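4.3 Checking the gripper tracking before you record

Plarneo estimates the position of each hand-held gripper from its own camera. Do this check every time you move to a new room, also when the room looks similar to the last one.

1. Connect both grippers to the recording computer and start Plarneo. Wait until the status line shows READY for left and right.

2. Open Tools > Track Check and choose the profile "Ra". The profile "Dumar" is for fixed arms only and will give wrong scale values.

3. Hold both grippers still over the work surface for 3 seconds. The program now takes the reference pose.

4. Move slowly along the surface, then turn toward the largest wall or row of cabinets, and come back to the start point. One pass takes about 20 seconds.

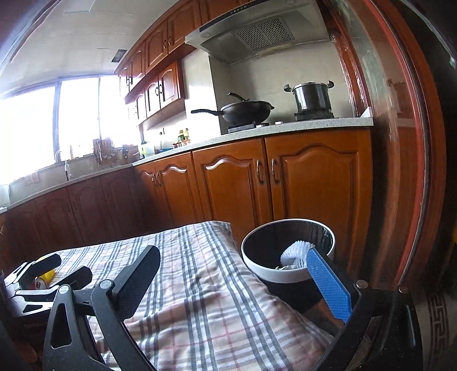

5. Read the value "Features kept". It must stay above 212 during the whole pass. If it falls below this number only when you face a bright window, lower the exposure by one step and repeat from step 3.

6. Read the value "Loop error". A value of 4 mm or less is accepted. With a larger value, the Save button stays gray.

Note: Cloth with stripes or checks gives many good features, but they move when the cloth moves. Turn on "Ignore soft surfaces" if you will pull or fold it in the task. Shiny surfaces are a different problem – the program may follow a reflection and the map will drift slowly, without any warning.

Caution: Do not close the fingers during step 3. The finger width is set to zero from this pose, and all later width values will be wrong.

7. Press Save. The map is stored in the session folder together with the finger calibration.

If the check fails three times in the same room, export the log (File > Export Log) and send it to Kyu-ri Jeon at the Poltstead office. Please write the error code in the subject line. Error 1895 means that the two gripper clocks do not agree; in this case restart both grippers and begin again from step 1.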